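Clerik: a small clothing line for ages four to eight

Project report, Apparel Design and Product Development, second-year studio
Group 7. Report written by Horacio Riquelme.

## 1. What we set out to do

The assignment was to design a small line of children's clothes, sew samples, and test them with real families. We picked everyday wear for ages four to eight because two of us have younger siblings in that range and could get honest fitting feedback at home. The line is called Clerik. The name came from a misspelled file folder and we never got around to changing it.

Our main question was how much a child's own choice of clothes affects how often the clothes get worn. Parents buy most clothing at this age, but they told us over and over that a drawer full of good shirts sits unused while the same two come back from the wash. We wanted to know which features make a child reach for something.

We also had a budget of $3,000 from the department for fabric, notions, printing, and shipping. Labor was our own.

## 2. Survey

Before drawing anything we sent a short survey to parents through two elementary schools and a neighborhood swap group. We received 174 responses. After removing the ones where the child was outside our age range or where the form was half blank, 129 were left.

The questions covered who picks the outfit in the morning, what the child refuses to wear, and what the child asks for. Parents could write as much as they wanted in the last box, and many did.

The most common complaint was neck tags, followed by stiff waistbands. Next came sleeves that are too tight to push up. On the positive side, children asked for pockets more than for any color or character. We had expected prints to come first. Several parents mentioned that their child carries rocks, acorns, or small toys, and that pants without pockets get rejected at the door.
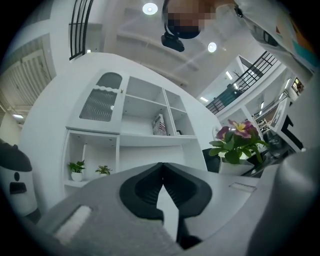

One thing the survey did badly was ask about price. We gave a set of ranges and most people chose the middle one, which told us very little. If we ran it again we would ask what they last paid for a child's shirt and where they bought it.

## 3. The pieces

We settled on four garments:

- **Barajas shirt** — short sleeves, boxy cut, one chest pocket, printed neck label in place of a sewn tag
- **Jerkon vest** — quilted, snap front, two deep side pockets
- **Arka pants** — pull-on, flat front, elastic in the back only, patch pockets at the knee
- **Arka shorts** — same block as the pants, cut above the knee

The pants and shorts share a pattern down to the hip. This saved us time in grading, and any correction to the rise only had to be made once.

### Fabric

The shirt is a cotton and linen blend. We first tried an all-linen fabric, but it wrinkled badly and one of our testers called it "crunchy." The blend was softer after two washes and held the print better.

The pants are a brushed cotton twill. We washed all of the yardage before cutting. Our first twill sample shrank in length enough to ruin the inseam, so this step was added to our schedule after the first round.

The vest was the hardest to source. Lightweight quilted fabric with a cotton face is expensive in small amounts, and we ended up quilting our own. It took one person most of July.

### Sizing

We drafted a size 6 and graded up and down from there. Children in this age range vary more in height than in waist, so we kept the waist steps small and the length steps larger. The pants also have a deep hem that can be let down once. Two parents asked for this in the survey, and it costs almost nothing in fabric.

## 4. Wear test

Each test family got one shirt and one bottom. The vests stayed in the studio for fittings only, as we did not have enough of them. Families kept the clothes for three weeks and marked a paper calendar each time a piece was worn. We told the parents not to suggest the clothes and to put them in the drawer with everything else.

The pants did the best of the three pieces. Children liked the knee pockets, which we had almost dropped because they looked bulky in the sketch. One boy wore his pants on every clean day until the right knee pocket tore at the top corner. We now bar-tack both corners.

The shirt had mixed results. The print was popular with the younger children and less so with the eight-year-olds, two of whom said it was "for little kids." Every parent who commented on the neck label was in favor of it, though on one shirt it had started to crack by the end of the test.

The shorts were worn less than we hoped. The weather turned cool in the second week and some families stopped marking the calendar at that point, so we do not want to draw much from those numbers.
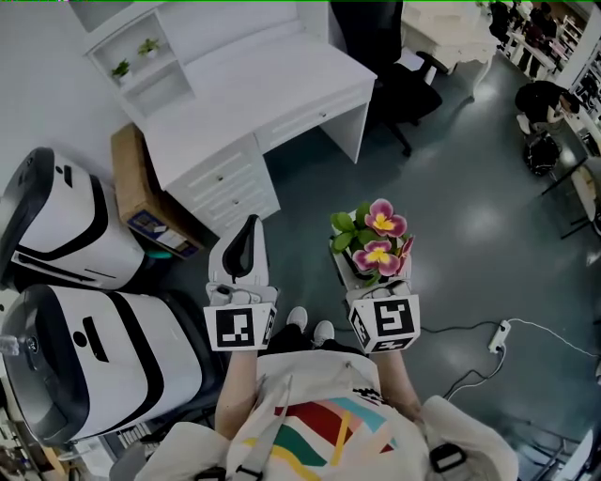 Did children wear the clothes more often when they picked the color themselves?

They wore the pants more often but the shirts about the same. Half of the families let the child choose between two colors and the other half were given one. For the pants, the children who chose had more marks on the calendar. For the shirts we saw no clear difference, and we think the print mattered more there than the background color.

## 5. Problems

Our cutting plan was too optimistic. We assumed one person could cut all sizes of a garment in an afternoon — it took two people a full day. The twill was also narrower than the supplier listed, so the marker had to be laid out again.

We did not plan for lost calendars. Three families misplaced theirs and filled in a new one from memory. We kept those results apart from the rest and did not use them in the color comparison.

The snaps on the first vest pulled through the fabric. Adding a strip of interfacing behind the placket fixed it, but the front is now a little stiff for the smallest size.

## 6. Next steps

The shirt print needs a second version for older children, probably smaller and in one color. We would also like to move the chest pocket down slightly, since on size 4 it sits too close to the shoulder.

The shorts should be tested again in warm weather with the same families if they are willing. Patterns, size charts, and the blank calendar are in the appendix. Wash test swatches are stapled to the back of the printed copy.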